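Chore automation

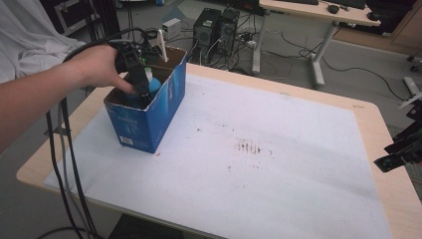
Chore automation is the attempt to get machines to do the small, dull jobs that people do with their hands: clearing a table, emptying a carton, folding a shirt, putting the lid back on something. It covers work in homes and the lighter kinds of work in shops, stockrooms and packing areas. The field is old, well funded and has been a few years from success for several decades.

Definition and scope

The term usually leaves out machines built around a single task. Dishwashers, washing machines and bread makers all automate chores, and do it well, but they require someone to bring the chore to them and take it away again. A dishwasher does not clear the table. Most writers reserve "chore automation" for machines that go to the mess and deal with it where it is.

Robot vacuums are a disputed case. Samuele Farina, whose handbook Idle Hands is widely used in introductory courses, admits them on the grounds that they move about and sometimes finish. Guoqing Kong excludes them because they pick nothing up on purpose.

Early efforts

The first machines promoted as household helpers were mostly carts. They could carry a drink across a room if the room was level, the drink was already on the cart, and somebody was at the other end to take it off. Demonstrations tended to be held in showrooms.

The Sostton, a floor-standing machine with one arm, was the first to be sold with the promise of tidying. Its manual ran to 40 pages, of which 5 dealt with tidying and most of the others with preparing the room. Owners were advised to remove rugs, cords, pets and "loose items." Reviewers pointed out that loose items were the reason they had bought it. The product was withdrawn and later reissued as a coat stand with a speaker.

Learning from people

Writing out instructions for each chore proved hopeless, as anyone who has tried to explain by telephone how to fold a fitted sheet could have predicted. Later work has relied on examples. A person does the job many times while the motion is recorded, and software tries to work out what the examples have in common.

There are several ways to collect them. The person may steer a robot arm from a distance, wear a camera and work barehanded, or hold a gripper like the ones fitted to robots and do the job with that. The hand-held method is popular because people pick it up in minutes and no robot has to be present, which keeps down breakages. Its drawback is that a person holding a gripper is still a person, and will tilt, nudge and wiggle an object free without noticing that any of this has been done. The machine that learns from the recording has to discover the wiggle for itself.

Yulan Xue's study of a stockroom task used 3,589 recorded attempts at lifting goods out of open cartons. The resulting system did well on cartons it had met before. Shown a familiar carton turned a quarter of the way around, it became cautious, and in several trials closed its gripper neatly on the cardboard.

The carton problem

Taking a bottle out of a box is often used as a test because it looks too easy to be worth testing. The difficulties are well known:

The sides of the box hide part of the bottle from the camera.
The gripper must fit into the gap along with the bottle, and then hides the rest of it.
Cardboard bends, and a light box may come along for the ride.
Torn flaps leave a ragged rim that is different on every box.
Clear, shiny or pale plastic confuses many depth sensors.

A child of four manages all of this while looking at something else. Marius Pană has argued that the comparison is unfair, as the child has had four years of practice and the robot is generally given a weekend. Critics have replied that the child also costs less to maintain, a claim disputed by parents.

Performance

In shops and warehouses the results are respectable. Goods arrive in known sizes, the light stays put, and a person can be stationed nearby to sort out whatever gets stuck. The Toltora arm, fitted at the Boltholm packing hall, unloads cartons through the night shift with one attendant for every 8 machines. Staff there describe the attendant's job as the hardest in the building.

Homes have gone less smoothly. In the Wilczyńska trial, machines were placed in lived-in apartments and asked to clear a kitchen table after breakfast. Cups and bowls were handled well. Crumbs were ignored. Half-eaten toast was a matter of long deliberation, and one unit filed it with the mail. Residents rated the machines as pleasant company and went on clearing the table themselves, usually before the robot had finished looking at it.

Speed remains a sore point. Published videos are commonly played faster than life, with a note to that effect in small type in one corner.

Criticism

Mingxuan Xiong has observed that success rates are nearly always given for single steps. A machine that gets each step right nineteen times in twenty sounds dependable until it is given a chore with thirty steps, at which point the owner should expect to be called in. Xiong also objects to the word "autonomous" where a technician is standing just outside the door.

Others question the choice of chores. Laundry folding attracts a great deal of research and cleaning behind the toilet attracts very little, although surveys of what people would like a robot to do suggest the opposite order.

See also

Dishwasher
Remote operation
Robot vacuum
Doing it yourself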